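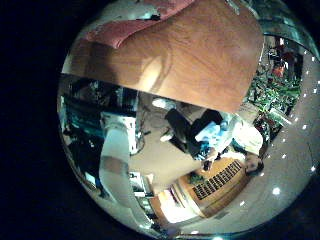

Is a body kit worth it on an everyday hatchback? I think so, if you love the car and plan to keep it.

My Vornham had 4 years of commuting behind it when I ordered the Lokix front lip and side skirts. What a change! It sits lower to the eye, and I grin every time I cross a parking lot.

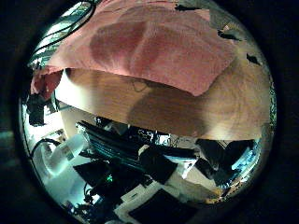
Paint first, wheels later

Samina Sethi at the Alurberg shop talked me into spending $400 on paint matching, and she was right — a cheap respray ruins a good kit.

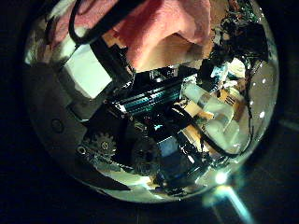 Pink cloth, folded and crumpled.

People sneer at looks-only mods. Let them! A lip adds no power, but it got me washing the car again,

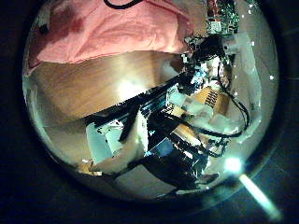

and driving it the long way home, 20 miles of back road in October light. Next up is the Virk rear spoiler.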